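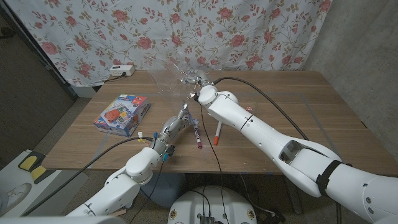
**Ticket:** Tokarz River shared gauge portal, negative flow at the border
**Opened by:** Prasteston delegation, technical desk
**Priority:** Urgent (Prasteston), Low (Flondura)
**Status:** Resolved, pending two sets of objections

**Problem as reported**

Since the September data exchange, the portal shows the Tokarz flowing backward at the border station. Prasteston is downstream and would like its river back. The monthly allocation report went out automatically with the negative figure in it, and the portal then worked out that Prasteston owes Flondura water.

Flondura's desk has reviewed the report and finds it sound.

**Support, first reply**

Could both desks please confirm which version of the Zultach import template they are using? Please also stop editing the priority field. It has changed hands 8 times this morning and each change sends me an email.

**Prasteston**

Version 4, as agreed at the last round of talks.

**Flondura**

Version 2. We did not agree to version 4. We agreed to note its existence.

**Support, log**

- Pulled the raw readings from the border gauge. The gauge is fine. It says the river goes downhill, with a steady release of 600 cubic meters per second from Zultach dam arriving more or less where you would expect.
- Checked the import. Version 2 of the template has columns in the order *released, received*. Version 4 has *received, released*. I have read the meeting notes to find out why anyone swapped them. Prasteston felt that listing "released" first implied the water belonged to the upstream party until it was let go. There are several pages on this.
- The portal subtracts one column from the other and doesn't care about sovereignty.
- Tried forcing the column order by header name. Failed on Flondura's file, where the header reads "released (without prejudice)".
- Tried again, ignoring anything in parentheses. Failed on Prasteston's file, where the whole header is in parentheses.
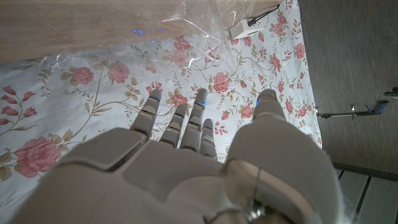

*Attachment: robotic hand, seen from behind, with printed flowers past the fingertips.*

**Support, log, continued**

- Matched on the first six letters, brackets stripped. Both files now load. Flow at the border is positive.
- Reran the September allocation. Prasteston owes nothing. Flondura owes nothing. Both desks have asked me to double check.
- Withdrew the faulty report. Flondura objects to the word "faulty". Prasteston objects to "withdrew" and would like "annulled". The portal has a status called "superseded", so that is what it says.

**Flondura**

We accept the correction on a technical basis. Can the map on the landing page also be rotated? Upstream is currently at the bottom.

**Support**

Please open a separate ticket for the map. There are already a few to keep it company.

**Prasteston**

Will this happen again next month?

**Support**

The import is safe with either template. It won't survive a new column, a new footnote, or a renamed river, so if any of those are on the agenda please tell me before the session and send a sample file. I've turned off automatic sending of the allocation report until both desks have clicked "seen". Clicking "seen" carries no legal meaning, and I have added a line under the button saying so, in both languages, same font size.

**Flondura**

Our language is listed second.

**Support**

It alternates on reload.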